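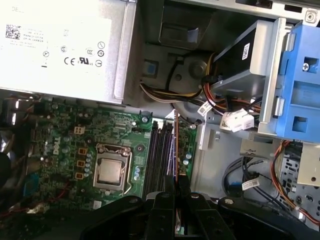 Photo: Okent workshop archive

Okent 500 Anti-Static Bench Mat
Article no. 3181
Made by Brurneck for Okent

The Okent 500 is a soft two-layer mat for the repair bench. It is made for people who open computers, radios, measuring instruments and other electronic equipment and who want to protect the parts from static discharge. The upper layer is dissipative and has a matt surface, so the light of a bench lamp does not reflect into your eyes. The lower layer is conductive and black. Both layers are rubber and they are pressed together in our works at Pevedby, without glue.

We have produced this mat for 20 years and the recipe of the upper layer was changed only one time, when customers asked for a surface that is easier to clean from flux.

What is in the package
One mat, rolled, with the upper side to the inside
One earth cord with a ring end, length 2000 mm
Two press studs, already mounted on the short side
One sheet with instructions

The wrist strap is not included. Any strap with a 10 mm stud will fit. If your strap has the smaller stud, please order the Wannasri adapter together with the mat, as we do not send it separately.

Sizes and colours
The standard mat is 500 mm deep. It is sold in three lengths: 600 mm, 1000 mm and 1200 mm. Colours are grey and blue. Green was stopped in December, but the remaining pieces in the shortest length can still be ordered by telephone. Special cuts are possible from the roll. For these we need a drawing with all measures in millimetres, and a cut mat cannot be returned.

Putting the mat in place
Unroll the mat in a warm room and leave it flat overnight before you use it. The edges can stand up a little in the first hours. Put the black side down. Connect the earth cord to one of the studs and bring the ring end to the earth point of your bench. Do not shorten the cord and do not take out the resistor in the cap, it is there for your safety. The second stud is for the wrist strap.

The mat is not an insulating mat. Never work on it with equipment which is connected to the mains.

Cleaning
Use lukewarm water with a little mild soap, or the Okent surface cleaner. Household sprays with silicone or wax leave a film, and the mat will then not conduct as it should. Solder drops can be lifted with a plastic scraper when they are cold. A short touch of the soldering iron leaves a mark but makes no hole.

We recommend to measure the mat twice a year. A mat that is outside its values after a good cleaning should be replaced.

Delivery
Mats in standard lengths are normally sent within two working days. Special cuts need about two weeks. The roll is packed in a cardboard tube, please do not store it standing on its end.

Related articles
Okent floor mat
Earth point box with three sockets
Wannasri stud adapter, 10 mm to 4 mm
Surface cleaner, refill bottle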